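Workshop Builds > Arms and Grippers > Sorting toy fruit into a bin, slow progress

Page 1 of 1

benchrust
29 August 2020

Been lurking for a while, first build thread. I have use of a corner in a shared workshop and I'm trying to get an arm to pick plastic fruit off a table and drop it in a bin. The arm came used through Trevine and the hand is a Fokmont kit I put together over the winter. Everything runs through a Movaden controller board that I bought new.

Where I am now: it picks things up. Some of the time. The drop is worse than the pick. I have 2000 dollars left and I'd like opinions on whether to spend it on a better camera or on fixing what I have.

Took this during tonight's session.
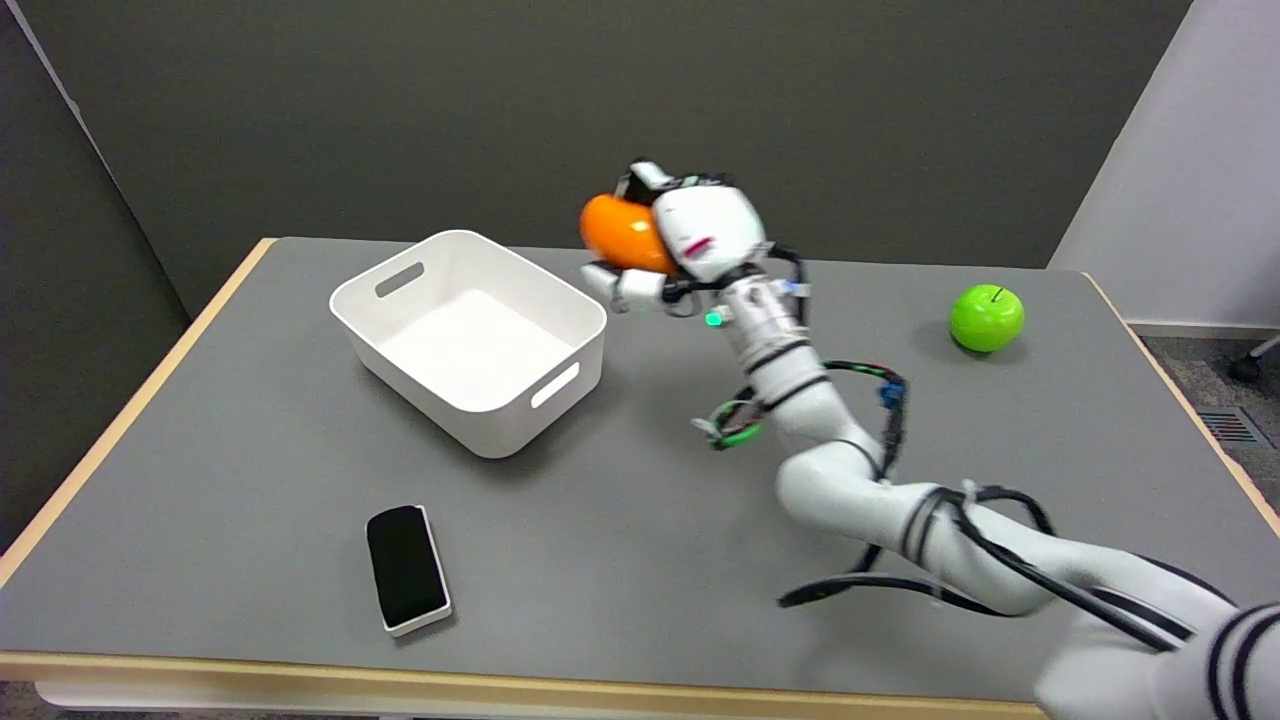 Holding the orange one. Bin to the left of the arm, green apple still on the table.

Wiring around the wrist needs work, I know. Fire away.

slackchain

I'll go first then. You say it picks things up "some of the time." How many tries, how many good ones? Every thread in this section has a nice shot of a hand holding something and then no numbers. A hand holding an orange toy tells me it was holding an orange toy.

Also how did the fruit get in there? I've seen plenty of builds where the owner feeds the part to the gripper and closes it from the keyboard.

benchrust

Fair. It was on the table and the arm went and got it. I ran 40 tries last night with the fruit in marked spots and wrote them all down. It lifted 9 and kept hold of 4 long enough to get over the bin. So that's the number. I wasn't hiding it, I just didn't think anybody would want it in the first post.

slackchain

Thank you, that's more than most people post. It's also terrible. 4 out of 40 with marked spots is an arm that doesn't work yet. I would not spend a cent on a camera.

pintle_and_gudgeon

Disagree with slackchain on the camera. If he doesn't know where the fruit is to start with then the hand is closing on air half the time. What are you using to find it now?

benchrust

Nothing at the moment. Marked spots, positions typed in by hand.

pintle_and_gudgeon

Oh. Then I take it back, a camera won't help you. If it can't hit a spot you typed in, seeing the spot isn't going to change anything.

gravelroad

Look at where the orange is sitting. It's over against the left side of the palm, with the white finger curled under it and a dark fingertip pushing down on top. I'd want it deeper and closer to the middle. Smooth glossy plastic, a finger under and a finger over, and then you swing the arm sideways to the bin? It'll squirt out like a wet bar of soap.

What's on the fingertips? Bare?

benchrust

The dark tips are whatever rubber came with the kit. It does feel pretty slick.

gravelroad

Wipe them down with alcohol and try again before you buy anything. If that does nothing, cut up a kitchen glove and stretch the ends over them. Costs you a dollar.

oldmacshop

I had the same Fokmont hand for a year. The rubber is junk and so is the thumb spring. I sold mine and built a two-jaw gripper out of scrap, and it has been better at every single thing I ever asked it to do. I don't understand why people want fingers for putting a ball in a box.

benchrust

I want fingers because I'd like it to do other stuff later.

oldmacshop

Everybody says later. Get the box working.

slackchain

With oldmacshop on this one. Next question is the cables. Those black ones hanging in loops beside the lower links, do they pull when the arm reaches out? And the green and black mess at the wrist. If that bundle tightens up as the wrist turns, your typed-in positions are off by a different amount every time and you'll chase it forever.

benchrust

The loops are there on purpose so it has slack for the full reach. I haven't checked the wrist. It could be dragging. I rerouted it when I swapped the connector and never measured again.

slackchain

So measure it. Hand empty, same spot, over and over, with a pencil taped to it if you have to. Post how far apart the dots are. Until then I don't believe the arm and I don't believe the hand.

pintle_and_gudgeon

Bit harsh, but yes, do the pencil thing. It takes an hour. Clear the eraser out of the way first or you'll be drawing on that.

tin_lunch

Is the bin fixed down? I did a run of these on the old MacLeod arm and the bin walked a little each time I bumped it. I blamed the software for weeks.

benchrust

Not fixed down, no. I'll tape it. Pencil test and glove fingers first, camera money stays where it is. I'll put up the dots when I have them, good or bad.

gravelroad

Post the bad ones too.

slackchain

Especially those. Subscribed, still not convinced.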